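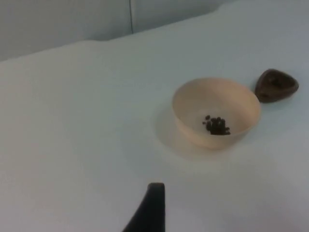

Lanthorpe café chain promises cheaper coffee, again

Getano says it will cut the price of a flat white at its Lanthorpe and Stultow branches from March, the second such promise in as many years. The last one was dropped before most customers had noticed it.

The firm puts the saving at 28p a cup. It has not said how long the lower price will last, or whether the cups will stay the same size.

Ilari Kallio, who runs the chain's shops in the area, said the cut was possible thanks to a new deal with the importer Londoño. "We are buying better and we want people to feel that," he said. Asked what the beans now cost, he would not give a figure.

Getano also says 879 customers answered a survey on prices and that 583 of them called its coffee "fair value" - a result gathered through its own loyalty app, from people who already drink there.

The offer covers six drinks. Tea, hot chocolate and anything with oat milk will cost the same as before.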